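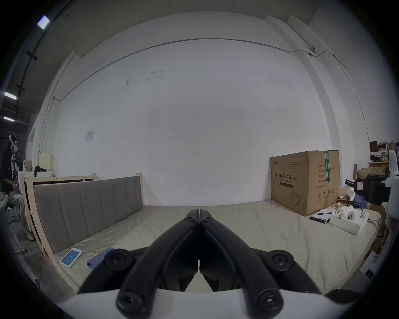 Skaren Fitted Sheet, Deep Pocket

Item 1434
Sold singly. Pillowcases and flat sheets are listed separately.

The Skaren is a plain-weave cotton fitted sheet for mattresses with a thick top layer or a separate topper. The pocket is cut deeper than on the standard Cunano sheet, and the elastic runs the full perimeter instead of the corners alone. It will fit a shallower mattress, but the extra fabric gathers underneath and may need to be smoothed flat by hand.

Fabric: 100% cotton, plain weave, piece-dyed
Finish: matte, no easy-care coating
Elastic: full perimeter, enclosed in a stitched hem
Corner seams: 2 rows of stitching
Corner tabs: 4, woven, sewn inside the hem
Care label: foot end, left side

The short sides carry a woven tab at each corner. Match these to the head and foot of the mattress before pulling the long sides down. If the last corner will not reach, the sheet is turned a quarter and should be taken off and started again. Forcing it puts the load on the corner seam. 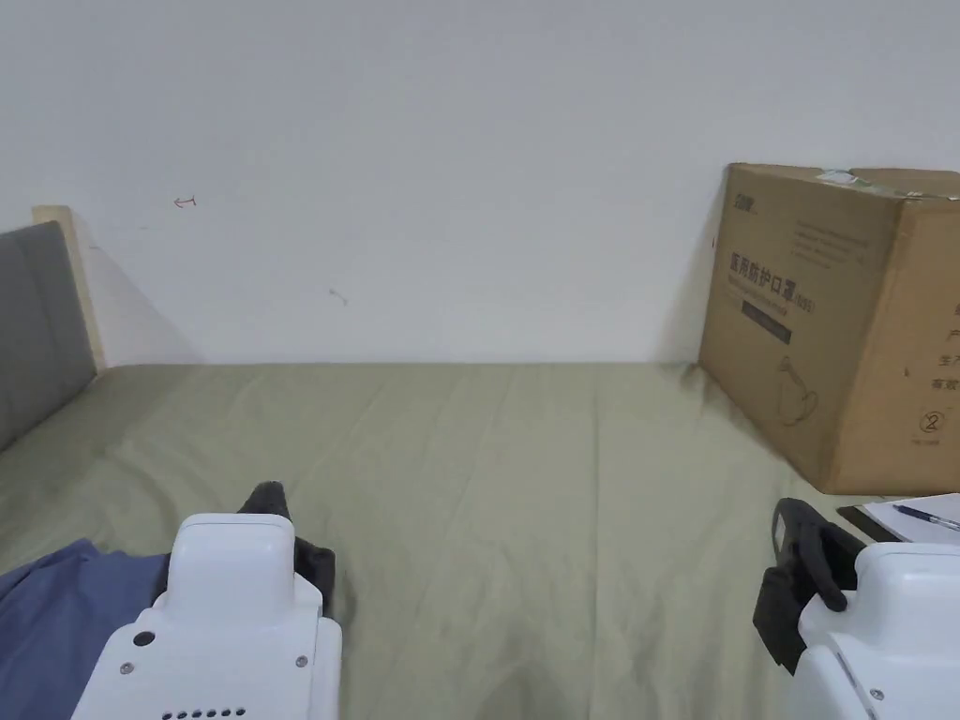
Vadville, March

Revised stock notice. The Skaren is now sewn at the Karagiannis plant, and the hem thread has changed from cotton to polyester core. Dimensions and fabric weight are the same. Sheets from the earlier run can be mixed with current ones on the same bed, though dye lots may differ slightly. Customers matching an existing set should quote the lot code printed on the back of the care label.

Care

Wash warm with like colors before first use. Tumble dry low and remove while the hem is still slightly damp – high heat shortens the life of the elastic. Do not bleach.

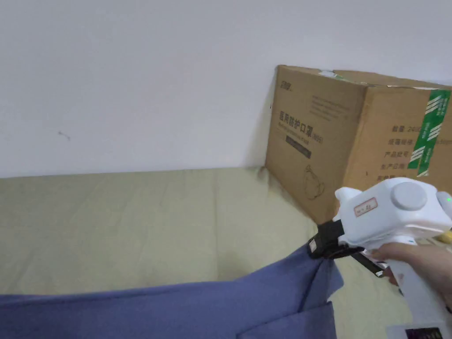 Cotton without an easy-care finish will crease in storage. Creases across the top panel mostly pull out under tension once the sheet is fitted. Those near the hem remain until the next wash. Iron on medium if needed, keeping the iron off the elastic.

Returns are accepted on unwashed sheets in the original band. Seam and elastic faults are covered for two years from delivery. Shrinkage from hot washing is excluded.

Ships folded flat from Vadville.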